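Tanari Mending Circle > Meetings > Minutes > October

News Meetings Pattern Library Swap Shelf Contact

Tanari Mending Circle
Minutes of the October meeting, Tuesday evening, back room at Matoušek

Present: Hussam Hijazi (chair), Viera Šindelář, Gil-soo Shim, Jarmila Baláž, and me, Ludmila Kadlec, taking notes. If I got something wrong, tell me before the next meeting and I'll fix it. My handwriting was in a mood.

We started a bit after seven. Hussam had the key this time, so no standing in the rain like in September (thank you, Hussam!).

1. Last month's minutes

Approved with one change. I had written that Viera would "look into" the thread order, and Viera says she had already placed it by then. So changed. The thread is here and it is in the tin with the blue lid, except for the heavy black, which is on back order. Gil-soo asked whether we could please stop buying the cheap bobbins, and everybody with a machine at home agreed very loudly.

2. Money

Jarmila read out the balance. We have 2000 in the account after paying the room through the end of the year. The swap day brought in more than I thought it would, mostly from the button jars, which went fast once people figured out they could dig through them for as long as they liked.

Hussam wants 1000 kept back and never touched, in case one of the machines dies. Viera thought that was too much to have sitting there when we still don't have a decent ironing board. They went back and forth on this for a good while and I stopped writing and ate a cookie. In the end we voted and the 1000 stays put, four to one. Viera asked me to record that she was the one, so there you go, Viera.

The ironing board does get bought, out of the rest. Jarmila will pick it. Wide end, sturdy legs, no squeaking.

3. Outerwear night

This was the long one. We've been promising people a whole evening on jackets since spring, and every month somebody at the door asks me when it's going to be. Zippers are what they ask for most, then collars, then cuffs. I'd say let's do zippers and collars and leave cuffs for after New Year, and that is more or less what we settled on after forty detours.

Gil-soo will lead. He would like people to bring a garment that needs work, something washed, please, and he will bring two old ones of his own for anybody who comes empty-handed. He wants to spend the first half hour only on looking: turn the thing around, find where the lining is attached, find out how the tape was sewn in before touching a seam ripper. I think that's smart. I took a zipper out of my son's winter coat once without looking and I had a sleeve hanging off before I understood what I was doing.

We also talked about what counts as outerwear, because Jarmila wants to bring a bathrobe. Hussam ruled that anything with a collar is allowed. The bathrobe has a collar. Fine.

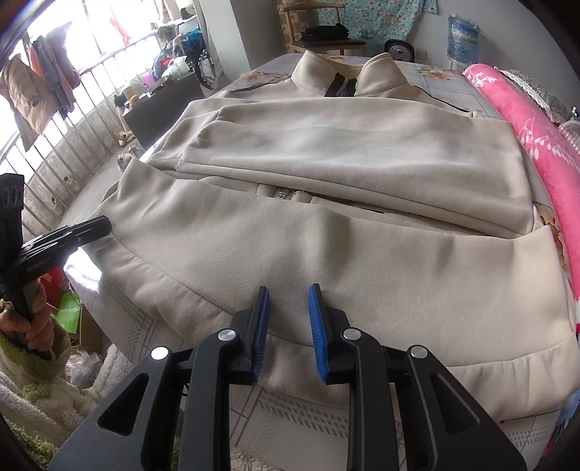 Beige zip-up with stand-up collar and black piping, for item 3.

Piping came up too. Viera has strong feelings about piping and thinks beginners should leave it alone, and if a seam with piping in it has opened, they should bring it to her at her table and she'll sit with them. Gil-soo thinks they can learn it like anything else. We're going to have Viera do a little piping corner at the side and see who wanders over.

Sign-up is limited to 30, and I'd like to open the list to members first for a few days before it goes up on the wall at Matoušek. All agreed. I'll write the notice. Last time I forgot to put the start time on it and I heard about that for weeks.

4. The Olcombe visit

The Olcombe group has invited us over for a Saturday. They are a quilting group mainly, but they have a big sunny room and two sergers, and they say we can use both. Hussam has been there and reports that parking is terrible and the soup is excellent. Jarmila can take three people in her car if nobody minds the dog blanket. I said yes right away, because I have wanted to get my hands on a serger for years and have never had the nerve to buy one.

We didn't set a date. Gil-soo works most Saturdays until the holidays, and he's the one who most wants to go, so it would be mean to do it without him. Hussam will write and ask what they have open in the winter.

5. Knits, again

I brought this one up, so I'll just say what I said. We keep turning people away who come in with knits, and I don't like it. Half of what folks wear is knit now! We tell them we "don't really do stretch," and off they go, and I'm pretty sure most of those clothes end up in a bag in the hall closet. Viera says the problem is the machines, and she has a point, the older one chews anything stretchy. But a lot of it can be done by hand with a ballpoint needle and a bit of patience. 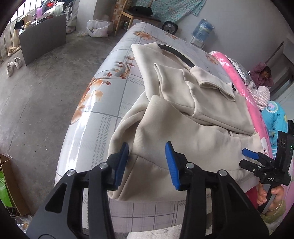
My suggestion was that we keep one table for knits every month, starting small, with hand sewing only. I'd take the first couple myself. The thick, smooth kind is a kind place to begin, I think, like the cream-beige one with the curved black band along the opening and the hemmed end, where the cloth has some body and doesn't curl up on you the second you let go. Thin T-shirt stuff can wait until we've all calmed down. Jarmila offered to sit with me, and Gil-soo will lend us his good needles if we swear on our lives to give them back.

Hussam asked what we do when somebody shows up with a hand-knit sweater with a hole in the elbow. That's a different animal, and I said so. It's darning, and we already have Viera for darning, and she was nodding, so I'm taking that as a yes.

Agreed to try the knit table for three months and then talk about it.

6. Pattern library

The boxes are a mess. I know it, you know it. Somebody has been putting the envelopes back without the instruction sheets, and now there's a stack of loose sheets that belong to who knows what. Viera and I will come in early before the next meeting and match up as many as we can. If you have any patterns at home that belong to us, please bring them back, even if you cut into them. We won't be cross. (Viera may be a little cross.)

Jarmila asked about getting everything onto a list people can look at from home. The folks at Neltisano, the fabric shop, use a plain spreadsheet for their remnants and say it does the job, so she'll ask whether she can copy how they set theirs up.

7. Anything else

The kettle lid is missing. If you took it home by mistake in a bag of scraps, it's metal with a black knob.

Hussam would like the scissors marked "fabric" to be used on fabric. I found them with tape on the blades.

Gil-soo's daughter is collecting wool scraps for a school thing, any color, hand-size or bigger. There's a paper sack under the coat hooks.

To do before next time:

Jarmila: ironing board, ask Neltisano about the spreadsheet
Hussam: write to Olcombe
Gil-soo: two jackets and a short supply list for outerwear night
Viera: chase the heavy black thread, set up the piping corner
Me: notice with the START TIME on it, ballpoint needles, pattern boxes with Viera

We finished at 9:15 and Hussam locked up. Next meeting is same room, same time, and it's Viera's turn to bring the cookies.

L. Kadlec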